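Prernero and the long run home at Cudisley
2021-07-25

I have watched the replay so many times now that I can hear the track announcer in my sleep, and I still get goosebumps when the gray mare switches leads at the top of the stretch. What a race! If you missed the Cudisley Plate yesterday, go find it before you read any further, because I'm going to spoil all of it.

For anyone new here, I've been following Prernero since her maiden win at Hotgate two summers back. She was a leggy, awkward thing then, all neck and knees, and she ran green as grass down the backside before she worked out what the other horses were doing up there in front of her. I wrote at the time that she wanted more ground. I also wrote that she'd never handle a left turn, so let's not give me too much credit.

The Plate is 2000 meters on the turf, and the way Cudisley is laid out you start in the chute, climb past the old barns, and then drop for most of the far turn. Horses who fight their riders on that downhill stretch are usually cooked by the time the ground levels off. It's a strange, lopsided old course (they say there's been racing on that hill since 1774, and the drainage would make you believe it) and I love it more than any of the smooth new ovals.

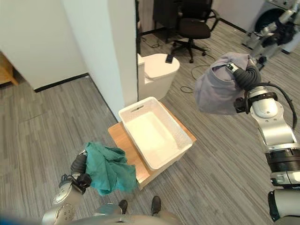

Teal cloth, lavender garment, wooden stool.

There were 11 in the gate, and Prernero had drawn the outside post. I groaned when I saw it. From out there you've got two choices, both bad: use your horse early to get over, or take back and hope for traffic to part. Her rider took back. At the first marker she was dead last and a good four lengths off the next horse, and a man near me on the rail tore his ticket in half right then.

The pace up front was a little silly. The Milošević Farm colt, who I'd had down as the one to beat, got hooked by a longshot going up the hill and neither of them would give an inch. It was great fun to watch and terrible for both of them. With 1000 meters still to run they had opened up a gap that got the whole grandstand on its feet, and I remember thinking, okay, who in this field can pick up that kind of ground? And then the gray started to move.

She didn't move all at once. That's the part I keep going back for. She just quit losing ground, then she was alongside the stragglers, then she was through a hole on the inside that I'd have been scared to ride a bicycle through. Her ears were flicking the whole way. By the bottom of the hill she was on the heels of the leaders and her rider still hadn't asked her for anything.

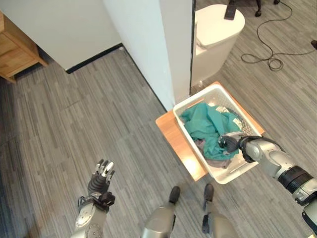
And when he did ask, wow. One shake of the reins, out she swung, and it was over in a few strides. The colt ran on bravely for second – give him all the credit in the world after the trip he had – but she went by him like he was a fence post. I yelled so loud that I'm still hoarse this morning.

Now, the distance question. Her dam's side is all middle-distance turf horses, nothing flashy, the kind who run every other week and come back sound. Her sire was a sprinter, and that's why plenty of folks figured she'd be a miler at best. I think we can put that to bed. She was pulling up strong past the wire and took most of the next turn to come back to a walk. I'd love to see her go farther in the fall, on softer ground if they get it, with a truly run pace to chase.

The other thing I noticed is how calm she's gotten in the paddock. At Hotgate she used to come in dripping with sweat and walking sideways. Yesterday she strolled around with her head low, stopped to stare at a baby stroller, and strolled on.

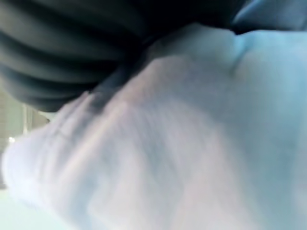
A reader emailed last night to say I'm getting carried away: the fractions were suicidal, the leaders came back to her, and any closer with a clear run would have looked like a champion. "Show me she can do it off a slow pace and I'll buy the hat," the message ended.

Fair enough! I did go back and look at the splits, and yes, they fell in a heap late. But the other closers had the same setup and she left them standing too, after giving them a head start from the outside post. I'd call that more than luck. We should get an answer soon enough, as there's talk of her going back to Hotgate next, where the turns are tight and the leaders almost never come back to you. I'll be on the rail by the winner's circle with a new notebook and a lot of throat lozenges.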